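Speaker notes – open day talk, Kotix workshop visit

Okay, so start with the drive. It took 2 hours, Itzel Ledesma had the map, and we still went past the Kotix building and ended up at a tire shop. Pause for the laugh, if there is one.

Then the welcome. Coffee, name tags, and straight onto the floor – no slides, which I loved. They had 8 stations going that day and we spent most of our time at the one they call Vera. Vera works with storage bins, the see-through kind you probably have in your garage.

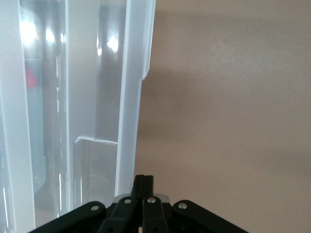
I asked our guide what the hardest part of the job was, figuring she'd say something heavy. Nope – she said shiny plastic. You get glare from the lights, and you get stuff showing through the sides as a blur. She told us they ran 300 tries in April on bins alone. (Slow down here, people like this bit.)

Next, the question from the back: does it ever drop things? Yes! She said so right away, and I liked her for it.

Mention the Astetti folks, who were on the same tour and asked way better questions than I did. Then hand over to Itzel for the Zavala part.

Comments (3)

marge_t: Were kids allowed on the floor? Mine would go nuts for this.

Dov: Glad you kept the tire shop story in.

pnw_hal: Is Itzel posting her half too? I had to leave before she got up.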